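Notebook, February: complaint intake records, first full pass
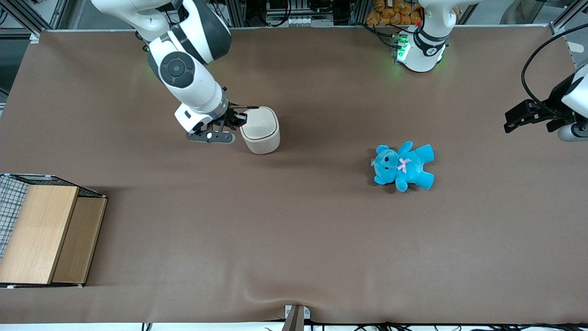
Got the whole batch loaded before lunch and I'm really pleased with how it looks! Quick recap for anyone picking this up cold: the Itavard oversight office gave us its public complaint log, the one that covers stops, searches and the conduct of officers during them, and we want to know how long a complaint sits before a person is assigned to it. The old summary only gave a yearly average, and an average hides everything we care about.

Raw file: 1,682 rows. After Aravind's duplicate check (same complainant code, same stop, filed twice through the web form and again at the front desk) we lose 188 of them. I was worried he was throwing away real second complaints, so we read through a handful side by side and I'm happy with his rule. He keeps both if the badge field differs. Good call.

Date fields are a mess, but a fun mess. Three formats. The Cetivier district station writes day first, everyone else writes month first, and the web form does its own thing with a time stamp stuck on the end. Wrote a small parser that looks at the station code before it decides. It caught a bunch of complaints that seemed to have been closed before they were filed (they weren't, the day and month were swapped).

Now the good part. 717 complaints have both a filing date and an assignment date we trust. Plotted the gap between the two and there is a big step at 60 days, clear as anything. Isla spotted it from across the room. Her guess is that the office sends an automatic reminder at that point and a whole stack gets assigned at once. I love this theory but we have no proof of it yet. She's going to ask their records desk whether a reminder exists and when it was switched on. If it came in partway through the period we get a before and after for free!!

Things I'm not sure about:
- "Withdrawn" seems to mean two things. Sometimes the person dropped it, sometimes the station marked it that way after an informal talk. Shahab thinks the notes column can separate them. I read a page of notes and I'm less hopeful, the handwriting scans are rough.
- Nishimura street stops show up under two district codes, probably from the boundary change. Left alone for now.
- No outcome field for anything still open, obviously, so don't let anyone turn this into a rate of upheld complaints.

Azadeh S. wants the gap plot split by how the complaint came in (desk, web, letter). Should be easy, the column is nearly complete. Azadeh B. asked if we can do it by station too. Yes, but some stations have so few rows that a person could be picked out, so those get pooled before anything leaves the group.

Parser and cleaned table are in the shared folder under rakoten, raw file untouched next to it. Please don't sort the raw file, the row order is how I match back to the scans.

3:40 pm, reran everything from scratch and got the same numbers. Letters next.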